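**Zostham Opens Shared Instrument Lab to Outside Research Teams**

Dec 28, 2023 - Zostham, a maker of laboratory measuring equipment, has opened a shared instrument lab that outside research teams can book by the day. The lab is at the company's Pacheco site and takes bookings from universities, hospitals and small firms that need certain instruments now and then but can't justify buying them.

The lab holds 24 instruments. They include two mass spectrometers, a scanning electron microscope, a set of optical benches and a cold room for storing samples. All of them can be booked through one online calendar, and users pay for the hours they reserve. There is no yearly membership fee.

Zostham ran the lab on a trial basis starting in May. During the trial, 60 research groups used it for a total of 1,015 booked sessions. The electron microscope was booked most often, followed by the mass spectrometers. The optical benches had the longest sessions, with several groups reserving them for a full week at a time.

Many of the groups in the trial said they had been sending samples out to other labs and waiting weeks for results. Running the tests themselves let them change settings during a session and repeat a reading when something looked wrong. Some also used the time to check older results before sending a paper to a journal.

Several changes were made after the trial. Booking slots now start at two hours instead of four. The cold room has its own entrance, so samples can be dropped off the evening before a session. Data is saved to a private folder for each group and kept for 232 days, after which it is deleted unless the group asks for more time.

New users must complete a safety course and a short training session on each instrument they plan to use. The safety course is online. Instrument training is done in person and takes half a day for most machines - the electron microscope takes a full day. Groups that already have trained operators can ask for a shorter check instead.

The lab's scheduling and data system was built by Dinico, a software firm that works with test labs. The system records which instrument was used, its settings, and the date of its last calibration, and attaches that record to every data file. Users can export their files in open formats and do not need a Dinico license to read them.

Foton, which supplies lasers and light sources, equipped the optical benches and will service them under a three-year agreement. Its staff will also teach a beam alignment class at the lab twice a year. The class is open to anyone with an active booking account.

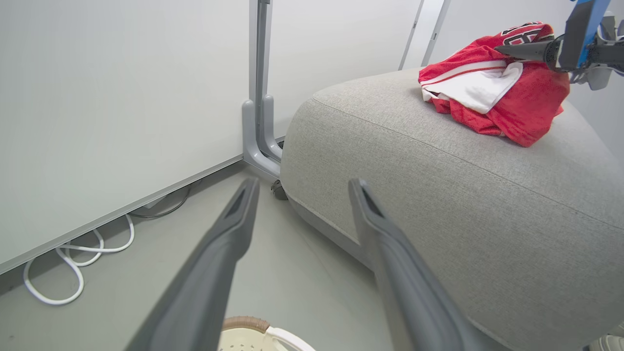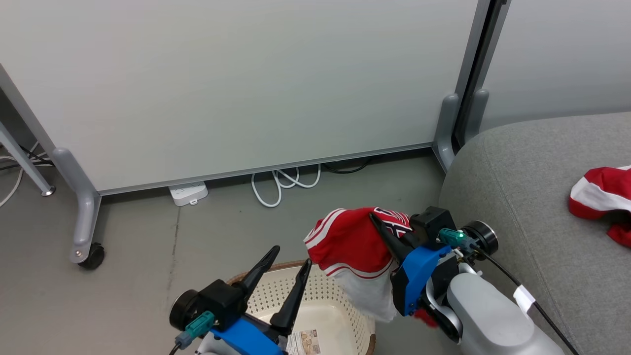
Prices are listed in the booking calendar and are the same for public and private users. Student groups can apply for reduced rates on evening slots, which run from 6 p.m. to 10 p.m. Applications need a one-page project summary and the name of a faculty contact.

Zostham plans to add a third mass spectrometer and a second cold room next year. It is also looking at a mail-in service for groups that are too far away to visit - under that plan, lab staff would load the samples and the group would run the instrument over a remote connection. No start date has been set for the mail-in service.

Booking accounts can be requested now through the Zostham website. Requests are answered within three business days. Groups that took part in the trial keep their current accounts and do not need to repeat the safety course.

**About Zostham**

Zostham designs and builds measuring equipment for research and industrial laboratories. Its products include sample holders, temperature stages and vacuum fittings.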